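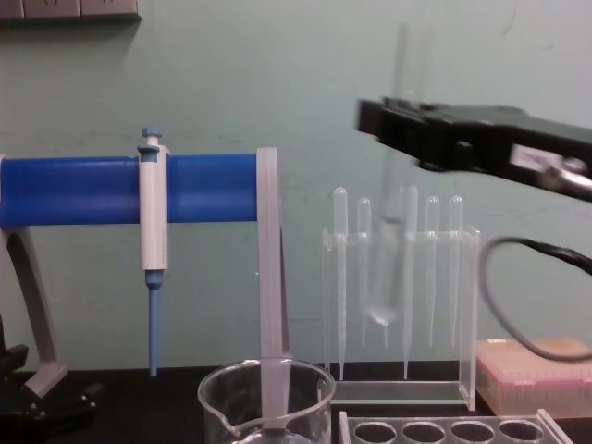
Erano: motion planning and perception for small lab arms

Hi, and thanks for stopping by! I'm Azadeh Ghaffari and I wrote most of Erano, so if something on this page makes no sense you can blame me directly (the contact form goes to my inbox).

Erano is the software layer between your arm and your bench. You bring the robot and a camera, and Erano works out where things are, plans a path that doesn't knock anything over, and runs it. I started it because I was spending whole afternoons re-teaching waypoints every time someone nudged a rack by half an inch, and I got grumpy enough to do something about it.

What you get

The planner. You give it a goal ("put the tube in the rack") and it plans the grasp, the lift, the carry and the insert as one motion. It knows about the thing in the gripper, too, so a long tube gets treated as a long tube the whole way. Racks that already have other stuff standing in them are the case I care about most. Going straight down between two skinny stems is a very different problem from dropping a cube on an empty table, and the planner has a separate insert mode with its own speed and force limits.

Clear plastic perception. Oh boy, this one took forever. Depth cameras really don't like clear acrylic, glass beakers or transfer pipettes, so Erano uses color images from 2 or more views and fits known shapes to them. The labware library ships with 812 shapes, and you can add your own from a CAD file or a set of measurements. My training set for the clear stuff is 3,474 hand-labeled images, and I labeled a painful share of those myself in August with the windows open and a fan pointed at my face.

Cable keep-outs. Draw a volume where your cables tend to hang and the planner stays out of it. If a cable is attached to the arm, you can give it a length and some slack, and Erano will avoid wrapping it around your pipette stand. It's an estimate, so please leave some room.

Replay. Every run is saved with camera frames, joint positions and the plan next to what the arm did. Scrub back and forth, change a setting, and re-plan from any point without touching the hardware. The log keeps the last 1,000 runs by default, and you can raise that if you have the disk space.

What it runs on

A Linux machine with a decent graphics card. One arm or two is fine, and two arms share one plan so they won't fight over the same rack. Drivers for the Urbańczyk wrist and gripper are included. Other grippers work through the Python interface, and there's a template driver to copy from. Windows works for the replay viewer only.

Things it doesn't do yet

It won't tell you how much liquid is in a tube. It won't read handwritten labels. Shiny metal racks are hit or miss, mostly miss under bright overhead lights. Soft tubing is on my list, right after I finish rewriting the calibration wizard, which I know is clunky!

Licenses

Bench license: one computer, up to two arms, a year of updates.
Site license: as many computers as you like in one building. The Maltthorpe and Sitley labs are both on this one.
Trial: full version for a month, and your saved plans stay readable afterward.

Teaching labs get a discount, so write to me before you order and tell me what you've got on the bench. A phone picture helps a lot. I answer most mail before 10 in the morning, coffee in hand.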